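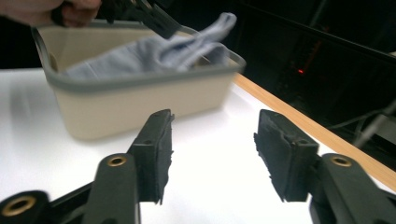

Elin Owen asked at the end of last week's session whether a sourdough starter really has to be fed every single day, as hers had been sulking at the back of the fridge since April and she felt dreadful about it. Please don't feel dreadful, Elin! A starter is a good deal tougher than the books let on, and most of mine have been neglected at one time or another.

Week 2: Keeping a starter going

If you bake often, leave the jar out on the side and feed it daily. If you only bake now and then (as most of us do, with the best will in the world), keep it in the fridge and feed it every week or so.

For one feed, mix 10 g of starter with 70 g of flour and 70 g of water. It will look like far too little starter, but give it until the next morning and see how it has got on. Grey liquid on top can be stirred in or poured off, as you like. Pink or orange streaks mean the whole lot must go in the bin, I'm afraid.

For next time: bring your jar, a clean spoon and a tea towel. Hywel Skyrme has kindly offered spare rye flour to anyone who has run out.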